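Keep the Death Notice Free

The Worbridge paper used to print a death notice at no charge. You gave the funeral home the name, the dates and the time of the service, and it ran in small type on the second-to-last page. If the family wanted a photograph or a longer write-up, they paid for it. Most people I knew growing up got the small type, and everyone in town still knew they had died. 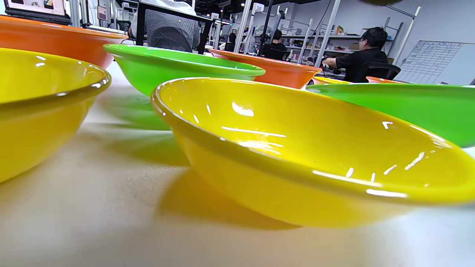
Page last changed: 14th November

Both kinds now cost money. When my aunt died in October, my cousins and I wrote four paragraphs about her. We put in her years at the cannery, her two marriages, her church, the names of her children and grandchildren, and the fact that she had driven the school bus in Trornthorpe until her knees gave out. The quote came back at $1,586 for two days in print and a page on the paper's website. The website page would have come down after six months unless we paid again.

We cut it. We took out the cannery first, then the bus, then the grandchildren's names, and ended up with 116 words. I have the two versions side by side on my desk, and the short one could be about almost anyone's aunt.

I don't blame the person at the paper who took my call. She was kind, and she told me which lines were pushing up the price. Newspapers lost their classified ads years ago and the death pages are one of the few things families will still pay for. I understand why the price went up. I still think the basic notice should be free, and I think the town should pay for it if the paper can't.

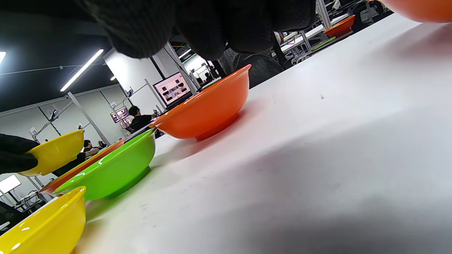

Bowls on the table, with gloves on.

People tell me this is an old-fashioned worry. Put it on social media, they say. We did that too. It reached the people who were already talking to us. It did not reach the woman who had sat beside my aunt at the cannery for most of a decade, who does not own a computer and takes the paper for the obituaries and the grocery coupons. She found out two weeks after the burial, from a pharmacist. She called me and apologized for not coming, and I had no good answer for her.

A death notice is a public record of a sort. It tells the bank, the old landlord, the high school class secretary and the brother-in-law from the first marriage. It gives people the time and place so they can decide for themselves whether to show up. Families are bad at guessing who will want to know. At my aunt's service there was a man none of us recognized who had ridden her bus as a boy. He had heard about it from a neighbor. I wonder how many others would have come if the bus had stayed in.

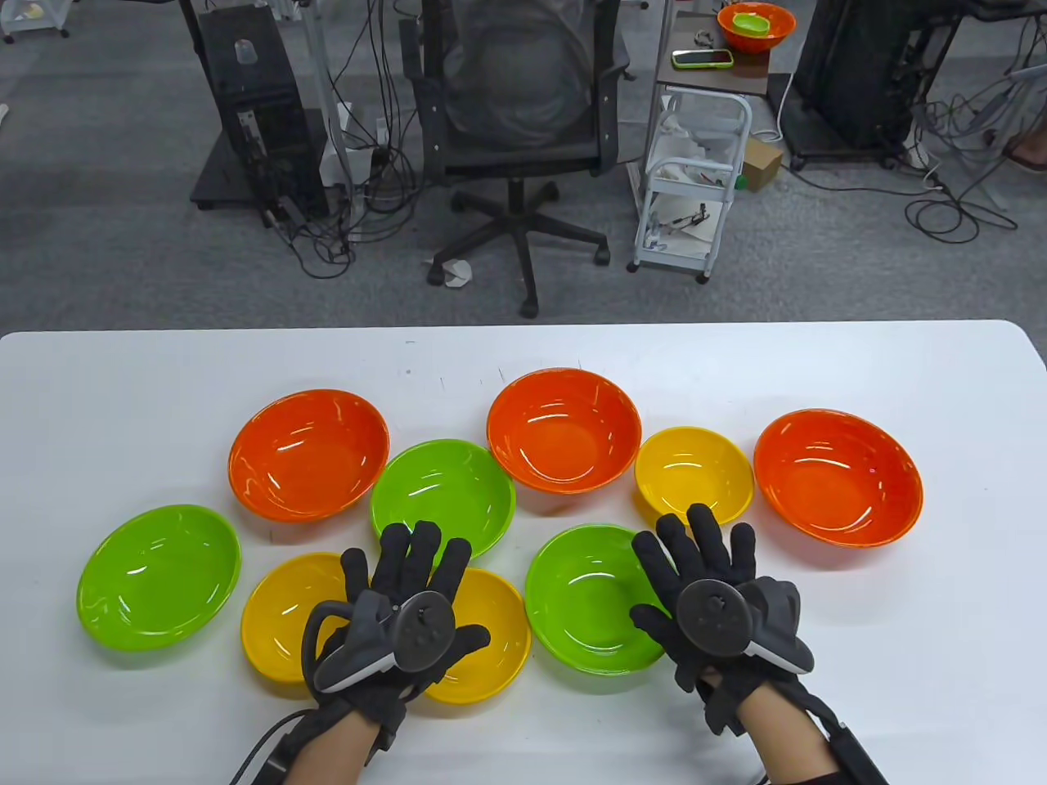
There is also the matter of who gets left out when you pay by the line. Read a week of the paid pages and you will find doctors, business owners, and people with large families who could split the bill. The ones who cleaned the school or lived alone over the hardware store mostly aren't there. Fifty years from now somebody will look through those pages to find out who lived in Worbridge, and they will get a list of who could afford it.

My family's name was Huenchumán before a clerk shortened it, and the only place I ever found the full spelling was my great-grandfather's notice. It was 4 lines long. It gave the village he came from, which nobody living could have told me. He was a farmhand, and I doubt his widow could have paid for it.

The funeral homes offer their own web pages now, and ours was hosted by a service called Bimier. It was fine. It had a place to leave messages and a button for ordering flowers, and the flower button was larger than her name. I have no idea how long the page will stay up, and when I asked the funeral director, he didn't know either.

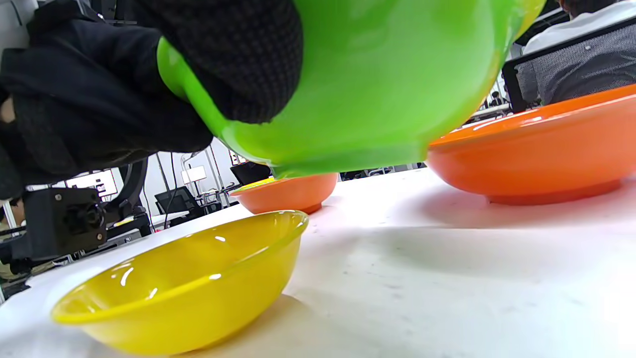

What I would like is modest. The town already pays the paper to print zoning hearings and tax sales. Add a column to that contract. Name, age, where the person lived, what they did for work, who survives them, when and where the service is. Six lines, the same for everybody, no photograph. Families who want more can buy more, and the paper keeps that income.

The library should keep a copy too, on paper, in a binder at the front desk where a person can ask for it. The library in Trornthorpe has done this with clippings for years. I drove over last week and asked if I could add my aunt's long version, the one with the cannery and the bus. The librarian punched three holes in it and put it in.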